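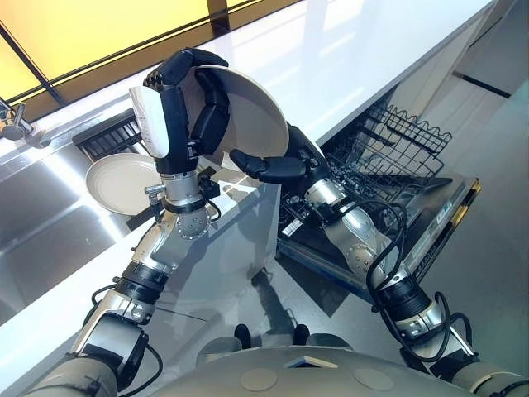

Planddale Residents' Association - Water and Kitchens Group

Hard water at home: questions we receive often

Since November many of you have written to us because the kettle has a white crust, the glasses look milky, or the soap does not want to make foam. We have collected the questions in one page. If your question is missing, please write to the group and we will try to add it. Last revised April 6, 2024.

Why has my water changed?

Planddale used to receive all its water from the Pai reservoir, where the water is soft. Since November a part of the town is connected to the new wells at Plirnau. Water from the wells passes through chalk before it comes up, and it takes minerals with it, mostly calcium and magnesium. When people speak of hard water, they mean these minerals.

Does my home get the Plirnau water?

3000 homes are now on the Plirnau line and 2000 are still on the Pai line. In general, everything on the station side of the canal is Plirnau and the hill streets are Pai. Mill Lane is divided in the middle, so the neighbours opposite can have other water than you. On a few days in the year the supply is switched for maintenance and then everybody gets the same. The list of streets hangs in the window of the association office, next to the bicycle notice.

Is hard water dangerous to drink?

No. Hard water that meets the drinking water rules is safe for drinking and for cooking. Some people even prefer the taste. If a doctor has given you a special diet with limits on minerals, ask the doctor, not us.

My tap water comes out white like milk. Is this also limescale?

Usually not. Fill a glass and leave it on the table. If the water becomes clear from the bottom towards the top, it was only small air bubbles. If it does not become clear, or if it has a colour or a smell, please telephone the water supplier and do not drink it until they have answered you.

How can I measure the hardness myself?

The easiest way is a paper test strip. Dip it in cold tap water for as long as the packet says, shake off the drops and compare the colours in daylight. Under a yellow kitchen lamp two of the colours look nearly the same, and this has caused some strange letters to our group. Gruvora on Station Road keeps the strips behind the counter, so you must ask for them. You can also borrow one from us: we bought a large box, and members may take one strip per household without payment.

What does the number on the strip mean?

It depends on the unit, and this is the point where most of the confusion starts. There are German degrees, French degrees, English degrees (also called Clark degrees), and milligrams per litre. The same water gives a different number in every one of them. Before you put a number into a machine, look which unit the manual of the machine uses. Divya Poojary from our group has made a conversion card on one sheet, and she will gladly send it to you by post or by e-mail.

Why do I get white marks on plates after the dishwasher?

Try first to wipe one plate with a little vinegar on a cloth. If the mark goes away, it is limescale. If it does not, it can be detergent that was not rinsed away, or the glaze itself can be worn. For limescale, look at these points:

- The salt container in the bottom of the machine. Many people on the hill never filled it, because with Pai water it was hardly necessary.
- The hardness setting. Filling the salt is not enough if the machine is still set to soft water.
- The rinse aid. Increase it one step, wait for several washes, then decide.
- The cap of the salt container. If it is not closed well, salty water goes over the dishes and you get a white film which tastes of salt.
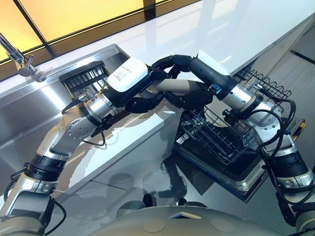
At the counter, with the sink on one side and the open dishwasher on the other.

Can I use table salt in the dishwasher?

Please do not. Table salt is too fine and often contains additives against sticking together, and these can block the softener. Dishwasher salt is coarse and pure. The brand makes no difference that we could find.

My tablets say "all in one". Do I still need salt?

With Pai water, probably no. With Plirnau water the answer is on the packet: most tablets name a hardness up to which they work without extra salt. Compare this with your test strip, and look at the unit again.

How do I remove the scale from my kettle?

Use white vinegar or citric acid. We prefer citric acid, for the kitchen does not smell afterwards. Put one tablespoon of the powder into a half-full kettle of warm water, let it stand for half an hour, pour it out and rinse several times. Then boil one kettle of clean water and throw this away too. Do not boil the acid itself. If the crust is old, you may need to repeat it.

A very important warning: never mix vinegar, citric acid or a descaler with bleach, or with a cleaner that contains bleach. It makes a poisonous gas. Do not use one directly after the other either - rinse very well in between, and open the window.

Which surfaces do not like acid?

Natural stone such as marble and limestone will be damaged, also by vinegar, and the dull spot stays forever. Be careful with enamel, with coated taps and with the rubber parts of a machine. Stainless steel generally supports a short contact with weak acid if you rinse it after. When you are not sure, test at a place where one does not look.

How do I keep a steel sink without spots?

Dry it. I know this is not the answer people hope for, but a spot is only what remains when a drop has gone into the air. A dry cloth in the evening does more than a strong product on Sunday. If you keep a dish rack in the sink, lift it out from time to time, as scale likes to collect under the feet where the water stands.

The tap is spraying to the side. What can I do?

The small sieve at the end of the tap is blocked. On most taps you can unscrew it by hand or with a coin-shaped key which came in the box. Put a cloth around it if you need pliers, otherwise you scratch the finish. Lay the sieve in vinegar for one hour, brush it with an old toothbrush and screw it back. If it cannot be unscrewed, fill a small bag with vinegar and tie it over the end of the tap, provided that the finish allows it.

A few words on softeners, from a member

Several readers asked what it is like to live with a softener for the whole home, and a member who installed one in the winter has agreed to write the next answers.

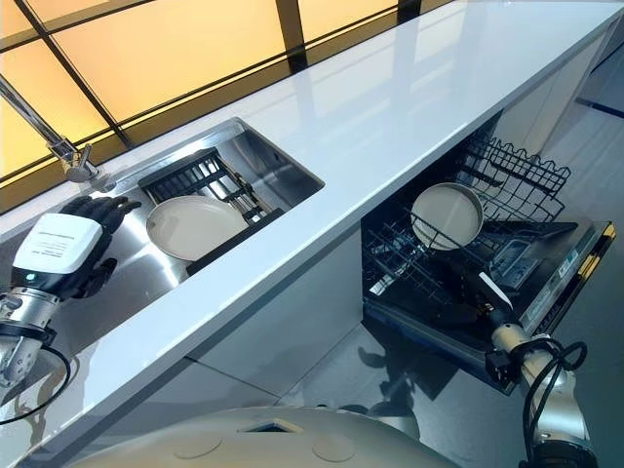
Định Kiều

Was it difficult to install?

For me it was one morning of work, done by a plumber. He needed a place near the main stop tap, an electric socket and a drain. The socket was my problem, and I had to call the electrician first. Ask about all three before you order anything. If you rent your home, you need the written agreement of the owner.

Do you drink the softened water?

No, I kept one kitchen tap on the unsoftened line. A softener of my type exchanges the calcium for sodium, so softened water contains more sodium than before. It is recommended to have an unsoftened tap for drinking, and especially for preparing milk for babies. My wife finds also that tea is better from the old tap. I do not taste the difference.

What does it cost to run?

It uses salt blocks, a small amount of water for cleaning itself and very little electricity. I cannot give you one sum which is right for every family, because it depends on how much water you use and how hard it is. In our house we are five persons and I carry the salt from the shop more often than I would like.

Would you do it again?

Yes, but I would first live one year with the hard water and see if it really disturbs me. The shower glass was the reason in our case. For the kettle alone I would not have done it.

Do the magnetic devices work?

We asked this question in our survey, to which 61 households replied. Only a few had such a device and their opinions went in all directions, so we cannot recommend it and we cannot say that it is useless. A magnet does not take minerals out of the water. If you buy one, keep the receipt and ask for a return period in writing.

What about a filter jug?

A filter jug reduces a part of the hardness and is enough for tea and coffee. Keep it in the fridge, drink the water within the day and change the cartridge when the maker says. An old cartridge does not help any more, and germs can grow in it.

Should I change how I wash clothes?

Look on the detergent packet for the line with your hardness and use that dose. Too little detergent makes towels grey and stiff in hard water. Liquid and powder behave differently - with powder there is normally something against limescale already included, with liquid often not. Dry towels in the wind if you can, they become softer.

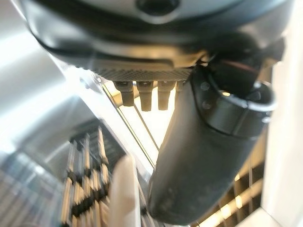
Contact and open evenings

The group meets in the back room of the association office on the first Tuesday of the month. Bring a clean small bottle of your cold tap water if you want it tested, and write your street on it. We can test 10 bottles in one evening; the others we keep in the fridge until the next day and send you the result.

Letters for the group go in the green box at the office door. Please write in block letters if you would like an answer by post.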